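# Mulville jewelry cataloging: progress report, June

Reporting to the Maltmont fund. Work covered: sorting, measuring and recording of the bangles and bracelets in the Gentile bequest.
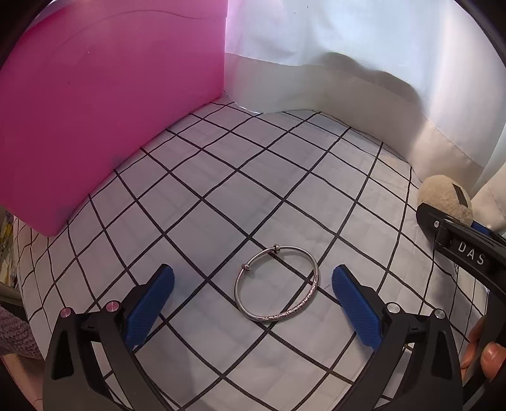 Pejman Mazandarani asked after the last report whether adjustable bangles should be measured open or closed, and said that the Kondunthorpe list gives only one diameter for each piece, with no note of how it was taken. We have settled on the closed position. The open width goes in the remarks field when the ends move freely.

## Status

- Records in the catalog: 224
- Records with full measurements: 100
- Pieces set aside for a second check: 21

## Method

Each piece is laid flat on the grid mat, one at a time. Inner diameter is read with calipers on two axes, and both values are entered. Many thin bangles are slightly oval, so a single value misstates the fit. The grid serves for a quick check of scale only; no measurement is taken from it.

Decoration is recorded by position. For a silver bangle with bead knobs at the adjustable ends and an engraved band on part of the ring, the entry reads "bead ends, part engraved, remainder smooth." The older term "fancy" has been dropped from the catalog.

## Problems

Polished surfaces pick up gray and white highlights that can be mistaken for wear. Wear is now judged by hand under the bench lamp and entered separately.

The Kondunthorpe list uses 4 size classes, and two of them overlap. We have kept its class as a reference and added the measured diameter beside it.

## Next period

1. Complete the second checks.
2. Measure the remaining bangles, adjustable types first.
3. Send the revised term list to Maltmont for approval.

No change to the budget is requested. The calipers are due for calibration before the next batch, and the cost is covered under equipment.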